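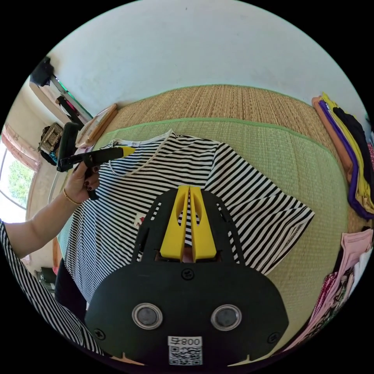
Local Government and Elections, Unit 4
Third Parties and the County Ballot

Posted in September by the course instructor

Welcome back! Last week we looked at how the two big parties choose candidates. This week is my favorite part of the course - what happens when a group of neighbors decides that neither party speaks for them and starts its own.

Getting on the ballot

Every state sets its own rules, and they vary wildly. Most ask a new party for signatures from registered voters, a filing by a set deadline, or a minimum share of the vote in an earlier race. Look up your own state's rule before class. Some of them will surprise you!

Our case: the Prilov Water League

Prilov is a farm county with one real town, Hrynyshyn, and a seat on the county board for each of its 9 districts. The League grew out of a fight over well permits. It needed 1,000 valid signatures to run a slate and turned in 1,204, which sounds like plenty until the clerk starts striking names. Signers had moved, or signed twice, or lived across the line in Vekex. The final tally cleared the bar by 70. I love this example because you can do the subtraction yourself and see how many were thrown out (134, if you want to check).

The League won two seats that fall. Two votes can't pass anything alone, but the rest of the board was split four to three, so both sides came calling. Read the Trirnura Weekly clippings in the packet and watch how the tone of the coverage changes once the budget vote gets close.

Terms to know

Ballot access - the rules for getting a name printed on the ballot
Slate - a group of candidates running together
Fusion - two parties naming the same candidate, allowed in only a few states
Spoiler - a candidate who draws enough votes to change who wins

For discussion

Did the League do better as a party than it would have as a pressure group? Bring one clipping that backs you up and one that doesn't. We'll start with the permit fight and go wherever it takes us.

Last updated: September

Contact the instructor | Copyright, course materials | Back to top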